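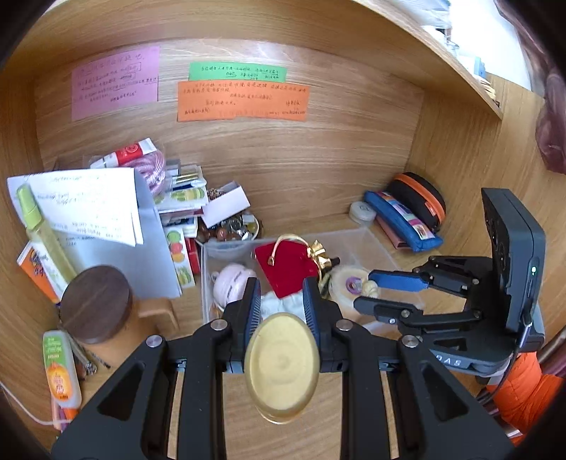

Workshop Build Course, Unit 6: Two Hand-Held Grippers on a Desk
Notes by Nantana Sriwong

Reading for this unit: the Plodell build sheet, pages on linkages and pads. Bring your own hex keys. The shop at Misenitz opens at 6:30 on Friday.

1. Linkage and pivots

Each finger rides on a linkage that spreads out to the side. Fit the pivot screws finger-tight first, work the hand open and closed ten times, then tighten. A joint that binds at this stage will bind worse once the pads are on. Back the screw off a quarter turn and try again.

Larasati Liew's group used thread locker on every pivot last term and spent an evening undoing it. Use it on the outer pivots only.

2. Pads

The ribbed pads go on the inner faces with the ribs running the same way on both fingers. Clean the face, press the pad on, and leave it overnight. Trim after that.

3. Practice at the desk

Work in a normal cluttered space with side walls. A bare table teaches you very little about clearance. Keep a shallow clear bin in the middle and use it as the drop point.

Start with small rounded objects. Come in from the front with the fingers open, one on each side of the object, and close slowly. For bottles, take hold of the body and keep the label side in mind when you set it down. 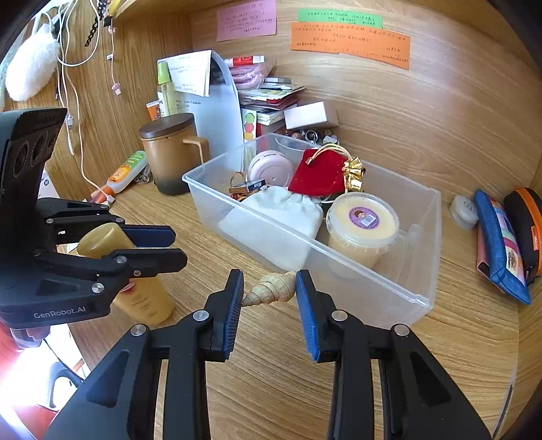

Fig. 6.2. Spiral shell between the open fingers; the second gripper holds a bottle.

Shells are harder than they look, as the spire gives the pads very little to press on. Grip across the widest part.

4. Log

Number every attempt and write down the object, the hand used, and whether it slipped. The class log stood at 1,198 entries at the start of March and 1,231 after the next session. Sizwe Pillay keeps the master copy; send him your sheet the same evening.

For next time: re-check pivot play on both grippers, and read Thắng Kim's note on cable routing.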